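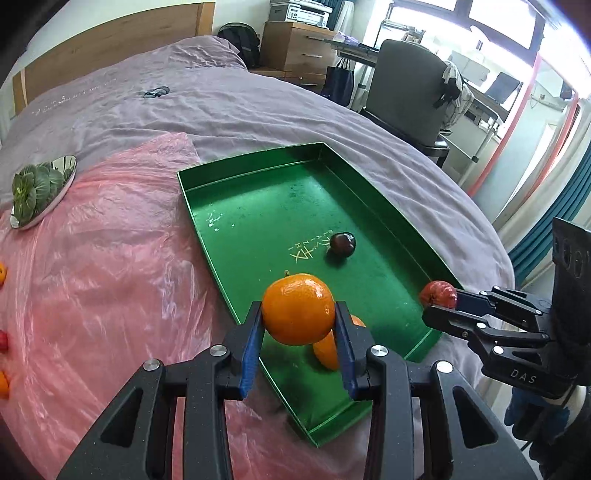 图：双夹爪示范作业。一只夹爪夹持带果蒂的橘子，另一只夹爪在绿色金属托盘右缘夹持红色水果。

从居室中采集操作示范：访克林顿研究中心Zundent项目负责人Tudor Dumitrescu

克林顿（Clinton）研究中心Chraibi实验室近日完成Zundent项目的阶段报告。该项目研究如何利用人手持夹爪完成的日常操作，训练双臂机器人在普通住宅中取放物品。报告于9月15日提交中心学术办公室，内容涉及采集规程、数据筛选办法以及在双臂平台上的验证结果。本刊就其中的方法问题采访了项目负责人Tudor Dumitrescu。

项目始于五月。此前，Chraibi实验室的操作示范主要依靠遥操作取得，即由操作员通过主手控制实验台上的机械臂。Dumitrescu介绍，遥操作数据的关节信息完整，便于复现，但采集地点受设备限制，所得画面高度一致。“我们的台面是同一张台面，灯是同一组灯，物品也由同一个柜子里取出。策略在这样的数据上学得很快，换一个房间就失去判断。”他说，“去年的内部评审已经把这一点写得很明确，评审意见要求我们在扩大数据规模之前，先解决场景单一的问题。”

手持夹爪的做法由此进入项目方案。示范者双手各持一只夹爪，以夹爪的指端接触物品，随夹爪安装的相机记录全过程，位姿由视觉惯性方法估计。夹爪指端的几何形状与机器人末端保持一致，训练时所见的接触关系与部署时相同。夹爪的机械部分及部分标定工装由Jiltier公司按实验室图纸加工。

对于将居室作为采集场所的考虑，Dumitrescu表示，项目组最初也讨论过搭建样板间。“样板间的问题在于，它是由研究人员布置的。研究人员知道夹爪需要多大的空间，于是会不自觉地把空间留出来。”项目组最终确定在有人居住的房间内采集，规程只要求采集前清除涉及个人信息的文件，不要求整理房间。床面、椅面、地面均可作为作业面，示范者不得为便于夹取而更换支撑物。

他特别谈到柔软支撑面带来的影响。“托盘放在桌上，夹爪向下施力，托盘不会有明显的位移。托盘放在被褥上，施力之后它会下沉，会倾斜，里面的水果会滚动。示范者的手会自然地作出补偿，但这种补偿从来没有出现在我们的实验台数据里。”报告将此类动作归为“随动补偿”，并建议在后续采集中单独标记。

水果与蔬菜是第一阶段的主要操作对象。报告给出的理由包括尺寸适中、易于获得、个体差异明显。Dumitrescu补充说，柑橘类对夹持力的要求较为典型：力过小则在提起时旋转脱落，力过大则果皮受压变形。李子表面光滑，夹爪两指若未对准中心，物品容易向一侧滑出。叶菜的情况又有不同，叶片与茎部的刚度差别较大，夹取位置直接决定能否整株提起。“我们在规程中没有规定夹哪里，”他说，“规定了位置，就等于把研究者的判断写进了数据。示范者如果第一次夹在叶片上，随后改夹茎部，这一过程应当完整保留。”

第一阶段共取得有效示范2416段。报告所称“有效”，指位姿轨迹连续、左右两路记录时间对齐、任务终止状态可以由画面确认。另有410段在筛选中剔除，剔除的记录仍然存档，并注明原因。Dumitrescu说明，剔除最集中的原因是位姿丢失，多发生在夹爪贴近大面积单色表面或朝向窗户的时候。“窗户是居室里绕不开的条件。画面一侧很亮，另一侧是家具的阴影，曝光在两者之间调整，特征点随之减少。我们在实验台上没有遇到过这个问题，因为实验台旁边没有窗。”

项目组对此采取的措施，是在采集软件中加入实时质量提示。当可用特征点低于设定值时，示范者会收到提示音，可以选择暂停并回到上一静止位姿。提示音启用之后，剔除记录明显减少。不过他也承认，提示音改变了部分示范者的动作习惯。“有人开始刻意放慢，有人会避免把夹爪转向亮处。数据干净了，动作的自然程度有所下降。两者如何权衡，目前没有一个令所有人满意的答案，报告里如实写了这一分歧。”

双手协同是本项目区别于实验室以往工作的另一部分。规程允许示范者自行决定左右手的分工，可以同时夹取，也可以一手稳定容器、另一手取物。Dumitrescu说，项目组曾预计多数示范者会交替使用双手，复核录像后发现双手同时处于夹持状态的时段相当多。“两只夹爪在同一个托盘上工作，彼此构成遮挡。左侧相机看到的目标，可能有一部分在自己的指端后面；右侧夹爪又从旁边进入画面。单臂数据里几乎不存在这种情况。策略必须学会在看不全目标的时候继续动作。”

为检验上述数据的作用，项目组设置了三种训练配置。第一种只使用既有的遥操作数据；第二种只使用居室示范；第三种在居室示范基础上加入少量遥操作数据，用于校正末端执行器的动力学差异。三种配置采用相同的网络结构和相同的训练步数，验证则在四个未参与采集的房间内进行，由不参与训练工作的人员摆放物品。

据报告，仅使用遥操作数据的策略在陌生房间中多数止步于接近阶段，夹爪能够移向托盘，但对目标高度的判断偏差较大，在柔软支撑面上尤为突出。仅使用居室示范的策略能够完成大部分单件取放，失败多出现在放置环节，表现为松开过早。加入遥操作数据之后，放置环节有所改善，接近与夹取环节则与第二种配置接近。

Dumitrescu对这一结果的表述较为谨慎。他说：“可以确认的是，场景的多样性对接近和夹取有帮助。至于松开过早，我们有一个解释，但还没有验证。人在松手时依靠的是手上的感觉，夹爪柄会把接触的震动传给手掌，相机记录不到这一信息。策略只看到画面里物品的位置，学到的松开时机就会偏早。”项目组计划在下一版夹爪的指端衬垫内加入薄型压力传感元件，相关设计正在与Jiltier公司讨论，尚未定型。

谈到衬垫，他介绍了一项在采集期间作出的调整。早期指端衬垫较硬，夹取表面光滑的水果时滑脱较多，示范者往往加大握力，导致夹爪臂产生可见的弹性变形，标定结果随之偏移。更换较软的衬垫后，滑脱减少，但衬垫磨损加快，需要在每次采集前检查。规程为此增加了衬垫检查和关节螺钉紧固两项内容，由示范者签字确认。“这些内容写在论文里只有一句话，”他说，“在现场却占去不少时间。如果其他单位打算采用同样的方法，我建议把这部分工时事先列入计划。”

在机器人端，夹爪臂的变形同样不可忽视。实验室没有试图以刚度更高的材料消除变形，而是在训练数据中保留变形后的画面，令策略从指端的实际位置作出判断。Dumitrescu认为，这一做法的前提是人手持夹爪与机器人所用夹爪出自同一批零件。更换批次后是否需要重新采集校正数据，项目组目前倾向于需要，具体数量有待测定。

采访中亦谈及数据的隐私与伦理安排。居室内不可避免地会出现私人物品，如背包、衣物、电脑及各类日用品。按照规程，居住者须在采集前签署知情文件，采集后可以要求查看全部画面，并可在约定期限内撤回。画面中的屏幕内容、信件及证件在入库前统一模糊处理，经两名人员独立复核。数据集以房间编号管理，编号与住址的对应关系由中心伦理办公室单独保管，项目组成员无权查询。

“有一户在查看之后要求撤回其中一间房的记录，我们在当周完成了删除，相关训练也重新做了一遍。”Dumitrescu说，“重新训练有成本，但撤回的权利如果不能落实到模型这一层，知情文件就缺少实际意义。”报告中的全部结果均以撤回之后的数据为准。

关于方法的适用范围，报告列出了若干限制。其一，手持夹爪的相机视野随手部移动，对于需要环顾房间寻找物品的任务，现有记录所提供的信息不足。其二，示范者的身体可以绕过床和椅子，机器人底座未必能够到达同样的位置，部分示范轨迹因此超出双臂平台的工作空间。项目组在训练前对轨迹进行了可达性检查，不可达的片段降低权重，没有删除。其三，现有物品以水果和蔬菜为主，对带盖容器、织物及细长工具的结论不能直接推及。

当被问及为何不删除不可达的片段时，Dumitrescu解释说，这些片段虽然不能原样执行，其中的夹取姿态和接触时机仍然有用。“如果一条轨迹的前半段不可达，后半段的夹取是标准的，删除它就损失了后半段。我们试过按时间切分，切分点的选择又带来新的问题，最终采用了加权的办法。权重的取值在附录中有完整说明。”

他同时指出，评估环节的人力投入不应低于采集环节。验证时每次摆放均须由人员按记录表恢复初始状态，而柔软支撑面很难做到完全一致。被褥的褶皱每次都不同，托盘的倾角也随之变化。项目组曾考虑以硬板代替，讨论后予以否定，改为在每次试验前拍摄支撑面并记录托盘倾角，分析时将倾角列为变量。报告附表显示，倾角较大时各配置的表现均有下降，其中仅使用遥操作数据的配置降幅最为明显。

对于下一阶段的安排，Dumitrescu表示，采集对象将扩展到餐具与折叠织物，采集地点将增加厨房和玄关。实验室还准备整理一份面向示范者的操作手册，将夹爪握持方式、起始位姿、暂停与恢复步骤逐项写明。手册初稿已在内部试用，示范者反馈较多的是握持疲劳问题，尤其是双手长时间悬空操作时，腕部负担较重。项目组据此缩短了单次连续采集的时长，并在器材箱中配备了不同尺寸的手套。

数据开放方面，采集规程、标定程序及经居住者书面同意的部分记录，将在中心完成审查后提供给合作单位申请使用。申请单位须承诺不对画面中的住所及居住者进行识别，并在研究结束后提交使用说明。夹爪图纸的公开范围仍在与Jiltier公司商议。

采访结束前，Dumitrescu再次提到位姿丢失的记录。他表示，410段剔除数据中有相当一部分动作完整，仅轨迹不可用，实验室一名博士生正在研究能否利用另一侧夹爪的相机恢复其位姿。两路相机在双手靠近时常能互相观测到对方的夹爪，夹爪臂的轮廓和螺钉位置可以作为参照。“初步结果已经有了，样本还很少，我不便在此作出评价，”他说，“完成复核之后，会作为阶段报告的补充材料一并提交。”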